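Zirker Nursery opens fall bulb sale in October

Zirker Nursery will put 106 kinds of spring bulbs on sale at its Pellegrini yard in October. Tulips, alliums, a few odd fritillarias. Doors at 8 a.m. 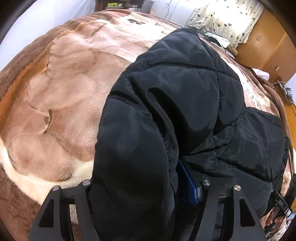 Prices and pickup

Bags of 20 start at $3. Preorders held at the Cudine gate, bring your reciept.

New this year, the Grullero daffodil. Short, early, good in pots. Only 799 bulbs so limit one bag each.

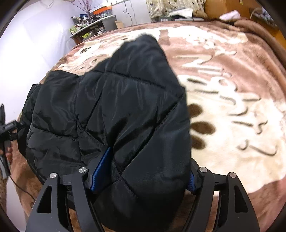
Plant it six inches deep, pointed end up, and water once. Heavy clay needs grit mixed in frist. Cash or card.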